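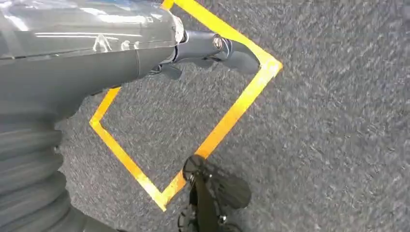

Review: the Flutimar robot at the Jatley open day

By Chia-hao Tu
2022-10-25
385 shares | 8 comments

Search this site Search Go

So I spent most of a day at the Jatley open day, and yes, I went for the free coffee and stayed for the robot. If you haven't been, Jatley is the parts-handling outfit on the Pan estate (big low building, terrible parking), and once a year they open up the demo floor and let people like me stand around asking annoying questions. This year the main attraction was Flutimar, which sorts and carries molded car parts, and which they now rent out by the month. I'd been curious about it since March, when a friend's shop was pricing one up.

I'm writing this as a review of the robot more than of the day, but the two got mixed together and I can't separate them now.

The setup is really simple to look at. Gray carpet, squares of yellow tape on it, and blue shelving racks. There's a white car parked behind a red belt barrier, and I will admit that I looked at the car first. The idea, as the guide told it, is that a square on the floor is a spot where something can go, and the robot has to pick up a part, get it where it belongs and not drop it on the way. I like that they used plain tape! A couple of the corners overlap a bit and it looked like something we'd do at our place with a roll from the supply closet.

Now the hand. I had pictured a pair of steel pinchers, and the black gripper they showed early on is closer to that, with short jaws on the end of the arm. The one that I'd pay money for is the soft one. It's gray, with ribbed fingers that bend in segments, and it looks a lot like somebody's work glove. The parts in this demo are awkward things, full of holes and ribs and flanges, the sort of shape I'd pick up wrong myself and have to turn over twice. The soft fingers just wrap around whatever bit they can get.

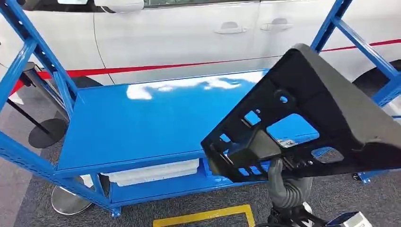
Flutimar gets a grip on one rib of a black plastic part, with the white car behind the rack.

What I liked most was how it copes with a lopsided load. The guide handed me one of the brackets afterward and all the weight wants to swing to one side. The hand held its grip every time I was watching, even with the thing sticking way up in the air at a silly angle. A kid next to me clapped. I may have clapped too.

What I liked less: it's slow. I got bored on my third or fourth go-round and started reading the fire exit sign. The guide said the speed was turned down for visitors, which, okay, fair enough, but then I'd love to have seen it turned up once with all of us standing further back. Also I asked what happens when a part arrives dusty or oily and got a pretty vague answer about cleaning the fingers. In my line of work everything is oily, so I'd want that sorted out before I signed anything.

The noise is fine. You can hold a normal conversation next to it. The arm has those accordion-style sleeves over the joints and I'd guess they keep the grit out, though I forgot to ask how much a replacement costs. (If anybody reading knows, leave it in the comments, please.)
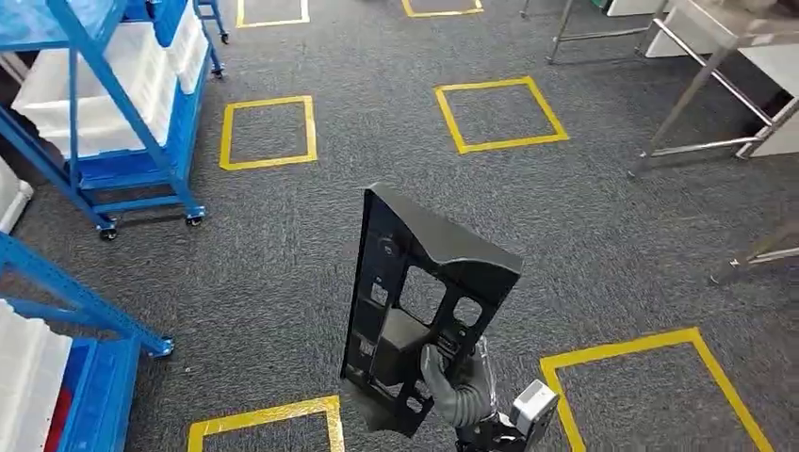

Price, and who it's for

Rental starts at $3,123 a month, and the set of soft fingers is another $522 when you wear them out. The guide wouldn't say how long that takes. For a tiny shop like mine that is way too much, and I think they know it. For somewhere moving flat trim panels and brackets on and off racks all day, I could see it making sense, especially if you already have wheeled shelving and a decent floor.

I compared it in my head with the Vukow, the one I saw at a trade show in a hotel ballroom. The Vukow is faster and it's cheaper, but it had a hard gripper and it left a mark on a panel right in front of us. If your parts get looked at by customers, go Flutimar. If they end up behind a dashboard where only a mechanic will ever see them, I'd take the Vukow and spend the difference on something else.

The day itself

Go early. By lunch you couldn't get near the barrier and the people at the back were watching over shoulders. The coffee was good, the sandwiches were gone by noon, and the guide was patient with me even when I asked the same thing two different ways. I'd have liked a sheet to take home with the specs on it, and some chairs.

Four stars for the robot, three for the parking. I'm going back next year if they'll have me, and I'm bringing my own oily bracket.

Share this review Email Print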